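Job offer scams, again

Third month running we've had letters on this so it gets the top slot. Short version – if they ask you for money before you start, walk away.

The latest one goes by Jamell. Says it's a staffing firm. Nice website, a phone number that gets answered, an "onboarding officer" who calls you back the same afternoon. You get an offer after one chat, then a bill for $137 for a background check. Then $177 for "training materials". After that the officer stops picking up.

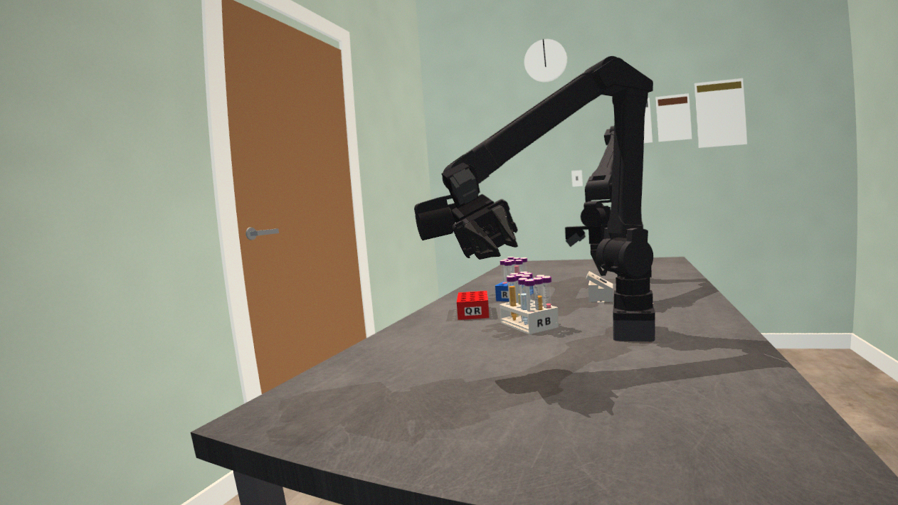
Fourteen readers have written in so far, most of them in or near Ikavthorpe. Gonçalo Quintela lost $437 all told, becuase he also paid a deposit on a laptop that never came. He'd met the guy in person too, in a rented office suite, signed papers, got a visitor badge and everything. So no, meeting face to face doesn't prove much.

Couple of people asked if Kotian is the same outfit. Don't know. The letters look alike, same wording in the second paragraph, same typo in "renumeration". Can't say more than that yet.
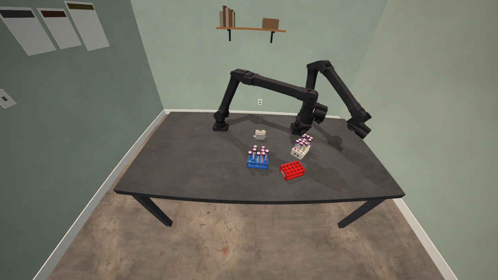 What to do if you already paid:

Call your bank or card company today, dont wait for the refund they promised you.
Save every text and email. Screenshots of the job ad too, the ads come down fast.
Report it to the police, even for a small amount.
If you gave them your Social Security number, freeze your credit.
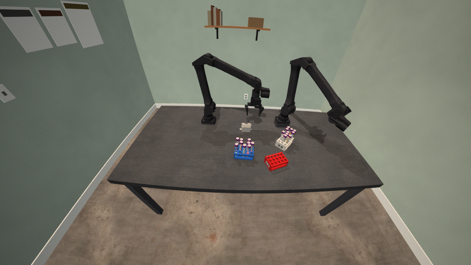
Bresovness readers – there's a drop-in at the library Wednesday at 6 pm, bring your paperwork. Side door, the front one is locked after 5. More letters next issue, keep them coming and tell us if we can use your name.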